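Tuesday, May 15, 2018
Wirkgate shop, back bench

Sealer tests on the marble offcuts, continued. Writing this up fast before the glue truck gets here.

Offcuts are all from the Gökçe slab, same one the Wimerbridge kitchen was cut from, so whatever we find should carry over. Honed side up. Left the polished ones for June, customer there hasn't signed yet anyway.

Washed everything Friday with plain water and a drop of dish soap, rinsed, stood on edge over the weekend with the fan on low. First lesson: that matters more than I thought. One piece had been sitting flat on the wet towel and it was still dark along the bottom Monday morning. Set it aside. Do NOT seal a piece like that, it traps the damp and you get the cloudy look we had on the vanity top last fall.

Sealers on test
Travberg, the solvent one. The water-based one from the paint store (label came off, it's the can with the blue lid). And bare stone for comparison.

Travberg went on with a white rag, thin, worked in circles. Can says leave it 15, which left it dull but not sticky. Left the second set for 22 minutes, to see. Too long – tacky by then, dragged on the rag, had to re-wet with more sealer to get the haze off. Came clean in the end but there's a smear on one corner that only shows when you hold it to the window. So stick to the can.

Water-based was easier to put on, no smell to speak of, could do it in a kitchen with people home. Beads up nicely the first hour. See below.

Stain tests
Olive oil, coffee, red wine, lemon, turmeric in water. Same five drips on every piece, covered with a jar lid so they dont dry out.

Olive oil. Bare stone drank it right away, dark ring, no surprise. Travberg held, wiped off clean, maybe the faintest shadow, gone by lunch. Blue lid let some through. Not much, but a customer would see it.

Coffee. Both sealers fine. Bare one has a tan spot that a baking soda poultice pulled most of the way out. Second poultice on it now under plastic wrap.

Red wine. Stain is one thing and the etch is another and we keep mixing them up when we talk to people. Travberg kept the color out. Still got a dull spot where the acid ate the surface. No sealer in a can is going to stop that. Need to say this to customers up front, in writing, before they pay.

Lemon. Same again, only worse. Dull patch on every piece, sealed or not. You can feel it with a fingernail. On honed stone it's not so bad to look at, on polished it would jump out. Another reason to push honed for kitchens.

Turmeric. Went through the blue lid like it wasn't there. Yellow. Travberg piece has a pale spot, peroxide on a cotton pad is on it now. Will look tonight.

Second coat question
Put a second coat of Travberg on one piece after an overnight wait. Water beads a bit tighter, oil result looks the same to me. Not convinced it's worth the extra trip to the house. Would do it around the sink and faucet cutout and leave the rest at one. The cut edge at the sink soaks up way more than the face does, so brush it on there and keep going until it stops drinking.

Etch repair
Tried taking the lemon spot out by hand. Wet, fine paper on a flat block, light pressure, feathering out wide. If you only rub the spot you get a dish you can see from across the room. Finished with the gray pad to match the hone. Looks right in daylight, a hair too shiny under the shop lights. Pad was worn, try a fresh one. Needs resealing after, obviuosly.

Wimerbridge
Quote stands at $429 for the seal, one visit, honed, one coat plus the sink edge. I'd leave it there. Have to ask them to keep the counter clear the day before and keep it dry. No vinegar sprays, no "natural" citrus cleaner – that's what ruined the last one. Soap and water, soft cloth, done.

Care sheet needs rewriting. Ours still says resealing once a year for everyone, and that's wrong. It should say: put a spoon of water on the counter, wait, wipe. If the stone went dark underneath, reseal. If not, leave it alone. Some of the stuff we did years ago still passes.

To do
Order a gallon of Travberg, the quart won't cover Wimerbridge.
Fresh gray pads.
Ask Gökçe if the slab was resin treated at the yard, could be throwing off all of this.
Jar 13 on the shelf is mineral spirits, NOT water. Relabel.
Oil test again with a longer sit, overnight, bare and Travberg side by side.
Stop using the good rags for the blue lid stuff.
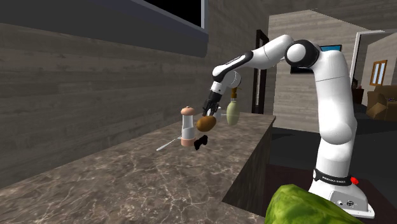 Penciled underneath, in another hand: I'd do the second coat over the whole counter anyway. We had an oil ring come up next to a stove on a one-coat job and it took three poultices to shift. Also yes on the slab, the yard told me resin on the back only, face untreated, so your numbers should be good. Turmeric spot was still there at closing, I put a new pad on it.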